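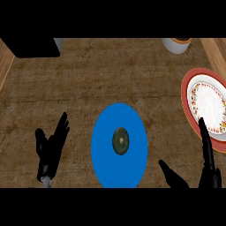
Issue 28, page 10

How to rehearse a plating job before the arms go on the line

When we brought two robot arms into the Wendenari kitchen in March, I did my first setup on the real counter. Don't do that! Do it in the simulator, with the people who plate the food sitting next to you.

Start with one plate and one small thing on it. I use a plain blue plate with a round green bite in the middle, and put the patterned plate with the red-orange rim off to the right. Keep the cup at the back, out of the way.

Next, open both grippers and park one on each side of the blue plate. Check the right one in particular – its long finger reaches over the rim of the patterned plate, so decide now whether you're happy with that. Move the plate if you aren't.

Then hand over to your crew. Nanami Kobori has plated here for years and she changed my order of work within ten minutes (I'd had the garnish going on first, oops). Write down who stops the arms, who refills and who checks the plates. Our platers do far more checking now and less bending, and Damián Jaramillo asked for a rota so the same person isn't stuck watching all shift. We swap every 30 minutes.

Save the layout under a new name before you change anything else.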